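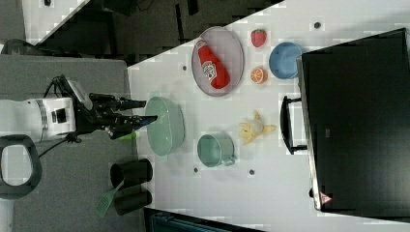
One reader wrote in after the last newsletter to say she'd given up on matching dishes altogether, and could we please do something on color instead? She eats her cereal out of a green bowl, drinks from a blue mug and has one gray plate she won't let anyone else use. Her question was whether a table like that can ever look like it was set on purpose.

Yes! A hundred times yes! Mixed tableware is my favorite thing to talk about, and the trick (if there is one) is to start with something pale. On a white table, a pale green bowl and a mug in a similar green already look like old friends, and a gray oval plate sits between them and anything louder. Then you can throw in one strong blue bowl and it looks cheerful instead of messy.

I'm especially fond of oval plates. They take up less room front to back, they hold a sandwich and a pickle without crowding, and they turn up all the time in the odds-and-ends bins at Portela, usually one at a time. Buy the one. You don't need six.

Food does a lot of the work too. A strawberry, a slice of orange, a banana, even the red ketchup bottle – those are your bright colors, and they change with every meal. Black cups are great next to all that, by the way. I used to think they were gloomy and I've completely come around.

If you have pieces you never reach for, bring them to the Flurnau swap table in October. Last year we had 293 pieces come through, and I went home with a slotted spatula and two bowls I now use every single morning. Doors open at 10 a.m., and please wrap anything breakable in newspaper, as we ran out of boxes by noon last time. Chips on the rim go in the plant pot crate by the door, where they get snapped up just as fast.

And do keep sending in your table questions! Next month is all about mugs, including how to hang around 20 of them in a kitchen with no free wall.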